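About Brandwood

Brandwood is a small firm that helps other firms decide what to automate and, about as often, what to leave alone. We work with packing rooms, repair shops, print finishers and a couple of labs. Our customers mostly have fewer than 200 people on the payroll, and most of them come to us after someone higher up has seen a sales video.

We should say early on that we are not enthusiasts. Several of us used to do the kind of work that gets automated, and we remember how those projects went. A machine arrived on a pallet, a trainer stayed for two days, and by the next quarter there was a new job that had no name and no pay grade, which was standing beside the machine and fixing what it got wrong.

How we started

Florian Schwaiger spent nine years on the floor at Kofler, a packing business, the last three of them as a shift lead. When the company put in its first automated line, he was asked to write down everything his crew did so the supplier could program it. He wrote 36 pages. The supplier used four. The rest was what people did when a carton came in damp or a label roll had been wound the wrong way, and the line stopped for those things most days of its first year.

He left and set up Brandwood with Cyrill Rainer, who had been on the other side of the table, selling equipment for Lellano. Cyrill will tell you the equipment was fine. His complaint is with the arithmetic that went with it. Every quote he ever wrote had a line for hours saved and none for the hours spent clearing jams, relabelling bins, or teaching the night shift a touch screen in their second language.

We rent our space in Vidcombe and have stayed there through two offers of somewhere smarter. The rent is low and the loading door is wide.

What we do

A job usually starts with one of us working the shift. We don't watch from a mezzanine with a tablet. We put on the boots and pack, sort, fold or wipe down for as long as the customer will have us, and we ask the people beside us which parts of the day they would happily hand over. The answers are rarely what the office expects. At one customer the office wanted to automate the packing bench, and the packers wanted somebody to sort out the trolley with the bad wheel.

After that we write up the tasks one at a time. Each task gets a plain account of what a machine would need in order to do it, what it would cost to keep running, and who would be doing what once it was in. If we can't say who would be doing what, the task stays off the list.

Some of the work can be taught to a machine by having a person do it first with a gripper in the hand, over and over, in slightly different ways. We do a fair bit of this ourselves at the bench. It is slow, and it gives you a healthy respect for anyone who does the task for a living. Your wrist learns things that are hard to put in a report, and two fingers are a poor trade for five.

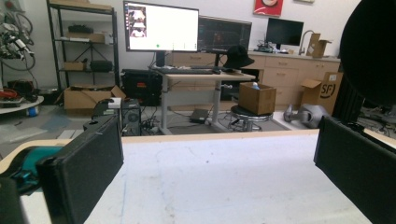
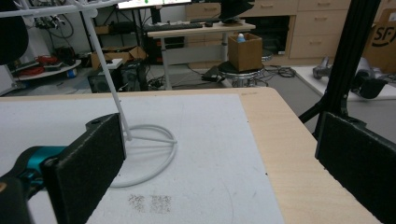 Whether any of it carries over to a customer's floor is a separate question, and we try to be dull about it. A task that goes well at our bench has been done under our lights, at our height, by people who know what is supposed to happen. We tell customers to cut any result from a bench in half before they plan around it, and that includes results from ours.

What changes for the people

This is the part that brochures skip, so we'll give it some room.

Jobs do go. Anyone who tells you that automation only ever frees people up for better work should be asked to name the better work, and the date it starts, and what it pays. We ask customers for exactly that, in writing, before we'll take on the second stage of a project. Some won't give it and we part ways. We lost our biggest prospect over it one November and had a thin winter as a result.

The jobs that stay change too. The easy items go to the machine and the awkward ones come to the person, all day, with no easy ones in between to rest on. People we've worked beside describe being more tired at the end of a shift in which, on paper, they did less. Breaks that used to happen on their own, walking a box across the room or waiting for a colleague to finish, get tidied out of the day. We argue for putting them back, and we don't always win.

Then there is the recording. If a worker's movements are used to teach a machine, that worker has given the company something worth money. We think it should be asked for properly and paid for separately, and that saying no should carry no penalty. Our own rule is that a person can record for 40 minutes at a stretch, at most, and then does something else. It covers everyone here, the two founders included.

We have no settled view on where all this ends up. Cyrill thinks small firms will buy a lot of equipment in the next few years and switch off a good part of it. Florian is gloomier and thinks they'll leave it on.

Our record

We have finished some 50 assessments. In more than half of them our advice was to buy nothing, or to buy something unglamorous such as a better cart, a lower shelf or a second label printer. Where a customer did go ahead, we ask to come back after a year and work the shift again. Not everyone lets us. We would be suspicious of any firm in this trade that claimed it was always welcome back.

We take no commission from equipment makers. Cyrill's old employer has asked, politely, more than once.

Working with us

We're a small crew and we book up slowly and then all at once, so write early. Tell us what the work is, who does it now, and whether they know you are writing to us. If they don't, we'd suggest talking to them first. You may find you need a smaller job from us, or none.

Visitors are welcome at Vidcombe by arrangement. Ring the bell at the loading door and give it a minute, as the front one sticks. You can have a go with the gripper if you like.

This page was last updated on Sunday, January 28, 2024.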